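Bins, Benches and a Long Wait for Coffee
An open day at Nadbridge, where the robots are slow and the people are not

Oct 5, 2021

By Amra Georgiou

Ten in the morning and I'm already lost. Nadbridge has two entrances and the sign points to the wrong one. A delivery driver waves me round the back, past the bike racks, up a ramp. Then a door, a sticker with my name spelled wrong, and in.

First thing you notice is the noise, or the lack of it. I'd expected a factory. What I got was fans, low talk, somebody's phone buzzing on a bench. The robot people at Clanness share the floor with a couple of other outfits and everyone seems to have agreed to keep it down.

Dexter Fajardo runs the visits. Fast talker, faster walker. He had 816 names on the mailing list for this open day and was expecting, in his words, "hopefully not all of them." We went through in groups of seven. Mine had two retired machinists, a high school teacher, and a guy from a grocery chain who wouldn't say which one.

The work at Clanness right now is bins. Picking things out of one, putting them in another. Sounds like nothing. Fajardo has clearly had that said to his face, because he gets in ahead of it. "Go home and empty your kitchen junk drawer with one hand and a pair of salad tongs," he told us. "Then do it again for eight hours." The teacher wrote that down.

So the tables are plain wood, the bins are plain black plastic, the kind of thing you'd buy for a garage shelf. No glass case, no stage. You stand behind a strip of tape and watch.

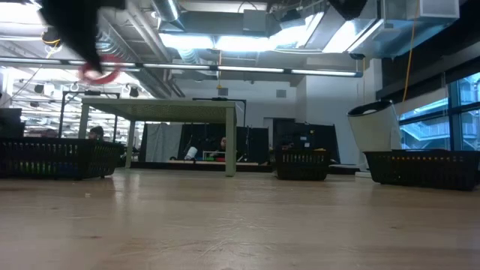
Black plastic baskets on one of the worktables at the Nadbridge open day, with the gripper at upper left.

Venkatesh Kartha did the talking at our table. He's on the software side and has the habit of stopping halfway through a sentence to look at his laptop. Slots are a pain, he said. A solid bin has one wall. A slotted one has dozens of little gaps, and bits of whatever's inside show through them, and the system has to work out that the orange bit and the other orange bit are the same thing. Or aren't. Lighting matters too. Big windows, strip lights, every hour of the day looks different.

"Couldn't you just pull the blinds?" one of the machinists asked.

Kartha said they could. But a customer's warehouse won't.

Then a demo. The arm went down, thought about it, came up with nothing. Went down again. Came up with something small. Applause, a bit too much of it. Third try it dropped the thing on the table and Kartha picked it up with his fingers and put it back without a word. I liked him for that.

The grocery guy wanted numbers. Picks per hour, price per unit, when. Fajardo wouldn't give him any. The September trials with Brosia, a small housewares shipper, went "well enough that they called back," and that's all he'd say with the group listening.

Benedikt Baumgartner was more forthcoming, over by the coffee urn, where the line was ten deep and not moving. He builds the grippers. Started out repairing dental chairs, which he says is better training then you'd think: everything has to be strong and nothing's allowed to pinch. He's on his fourth finger design since spring. The one before kept catching on basket rims. He had it in his jacket pocket and let me hold it. Lighter than a TV remote.

Does he think the thing will be any good? Long pause. "At bins, yes. Don't ask it to do your drawer."

Upstairs there was a talk by Haris Bošković of Tkachuk, the firm that supplies the arms. Slides, a lot of them. I caught the last part only, on maintenance, and the room was warm and the man next to me was asleep. Questions ran over. Someone asked about jobs, as someone always does, and Bošković said the warehouses he sells to can't fill the shifts they have. A woman near the front said that her brother's warehouse could if it paid more. He didn't have a slide for that.

I went back down for one more look before leaving. New group behind the tape, kids this time, and Kartha on the same explanation about the slots, word for word, still stopping in the middle to check the laptop. One girl asked if the robot had a name. It doesnt. She offered several.

The next open day is planned for spring. Entry is free but you have to book through Clanness, and use the back door.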